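Furniture reuse shop to reopen in larger premises

25 October 2024

The Zunham furniture reuse shop will reopen in November in the former Leclerc carpet showroom on Mill Lane, after nearly a year of trading from two rented garages.

The new unit has 428 square metres of floor space on one level. Beds, wardrobes and sofas will be at the front, with smaller items and a repair bench at the back. The shop had to leave its old site when the lease ran out last winter.

Manager Dalia Bensaid said storage had been the main problem in the garages. "We were turning away good chests of drawers every week," she said. "People would ring up with a whole bedroom to clear and we could only take the bedside table." 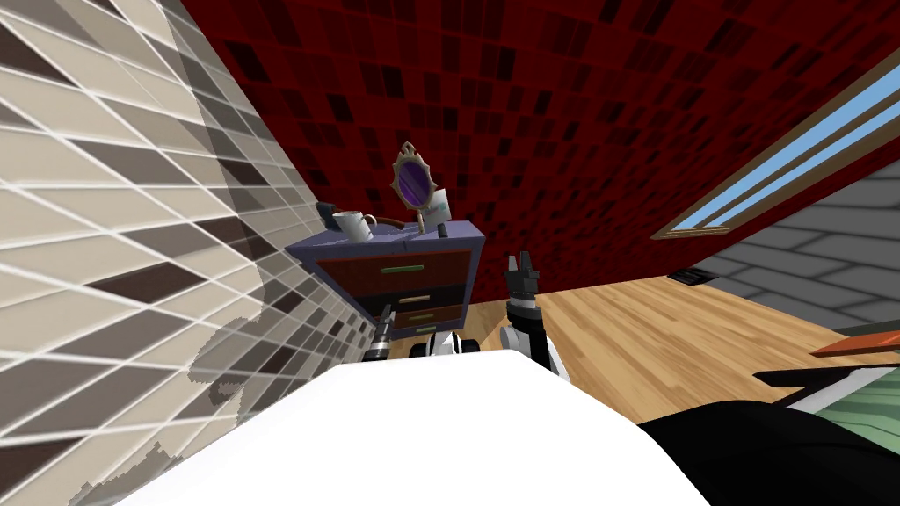 The shop passed on 2831 items in its last full year at the old site. Most went to households setting up home for the first time or moving out of temporary housing. Prices are kept low, and tenants referred by the housing office pay half.

A grant of £1000 from the town fund has paid for new lighting. The rent is higher than before – £600 a month – and opening hours will be longer to help cover it.

Laurier Li, who runs the repair bench, will also hold a monthly evening class on mending drawers, hinges and loose joints. Places are free but must be booked at the till.

Donations can be dropped off from the first week of November. Upholstered items must still have their fire labels attached. Collection of large pieces can be arranged by phone.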